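Minutes of the June get-together, Tejada Tinkering Circle
Held in the back room at Wurero, starting at 7:15 in the evening

We had a fine turnout for so warm a night, and it was good to see the Branenance folks back with us after their long stretch of moving house and shop all at once. Apologies were read from the Irkasance group, who send their love and a tin of ginger cookies, which was passed around before any business was done. The minutes of the May meeting were read aloud and accepted, with one spelling fixed.

1. The gear kit and the gray work surface
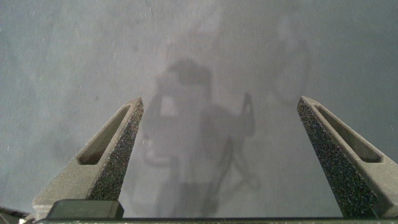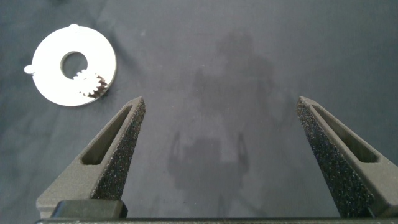 Gray background in both, and in the second the white ring plate with the small spur gear sitting on it, next to the hole.

Most of the first half hour went to the kit, as it tends to. Branenance thought the small gear would be a good deal easier to find its place for if the instruction sheet showed the ring plate at full size, so that a person could lay the real one right over the drawing and turn it until the little tab on the side and the bump on the top edge matched up. Irkasance had written in to ask whether the bump could be left off altogether on the next batch, and asked that the sheet at least say which way up the ring is meant to go, having put theirs together upside down on two evenings running and blamed the gears both times. There was a lot of sympathy for this around the table, and it was agreed that the sheet would say so in large letters on the first page.

The gray surface was talked over as well. Everyone likes the color, as white parts show up on it so nicely and a dropped gear is half found already. It does collect specks, though, and it was asked that whoever sets up for the evening go over it with a dry cloth first. The idea of buying a darker one was raised and kindly set aside until the fall.

2. Money

The kit account stands at $436, which is a little better than we feared in April. The new bag of spare gears will cost $32 with shipping, and this was approved without any argument at all. We would also like it written down that the cookies were a gift and are not to be reimbursed, however much the group may wish to encourage more of them.

3. The parts drawers

The great sorting is finished at last! The final tally, taken over several long evenings and a good deal of iced tea, is 1,027 parts, counting gears, rings, pins and spacers, and leaving out anything chipped. The chipped ones have gone in a coffee can by the door and anybody who wants them for jewelry or mosaics is welcome to them. It was asked that parts go back in the drawer they came from at the end of the night, and if you can't remember which drawer that was, please put them in the blue saucer and let somebody sort them out later with fresh eyes.

There was some back and forth over whether gears should be sorted by size or by number of teeth. We went with size. Those who felt strongly about teeth were very gracious about it.

4. The open table at the summer fair

We have been offered 6 feet of table, near the lemonade, and said yes to it gladly. The plan is to put out ring plates and gears and let children (and their grandparents, who are worse) fit them together as they please. We will want a lip or a low tray along the front edge, as last summer a fair number of gears went into the grass and stayed there. Wurero has offered the long folding table and a couple of chairs with cushions, for which we are very thankful.

Still needed: a shade umbrella, a sign that can be read from the path, and two people for the late afternoon.

5. Other matters

The window at the far end sticks again. Please lift as you push.

Next meeting will be in July at the same hour. Branenance is bringing lemon bars and Irkasance has promised to come in person and show us the ring put together right side up.

Closed at 9:05, with dishes after.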